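Tevska arm build: frequently asked questions

What is Tevska?
A six-axis desktop arm we are building in the shared workshop at Ostitau. The joints are printed and the base is cut from scrap aluminium.

What has it cost so far?
352 pounds, not counting the two motors we burnt out in December. The wrist motor was the dearest part.

Which controller do you use?
A Brendico board, second-hand. It runs warm, so leave the lid off the box -- or fit a fan.

Can I build one without a lathe?
Yes. Only the shoulder bush needs turning, and a bought one with a 15 mm bore will fit if you ream the housing slightly.

Do you test everything on the real arm?
No. New grasping code goes into the simulator first. We have logged 2,186 simulated picks. The usual task is a single dark grey cube on a red tiled floor with a raised rim along the side.
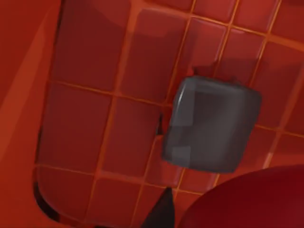
Why use tiles in the simulator?
The grout lines make it easy to see which way the view is turned. A plain floor gave us nothing to check against.

Kawaguchi wrote in to say that a glossy floor had upset the edge detection on a similar build, and that turning the shine down by half cured it. We have not tried this yet.

Does the simulated grip match the real one?
Fairly well for hard objects. Soft ones are still poor.

When can I see it?
Tuesday evenings, when the workshop is open to visitors. Please wear closed shoes.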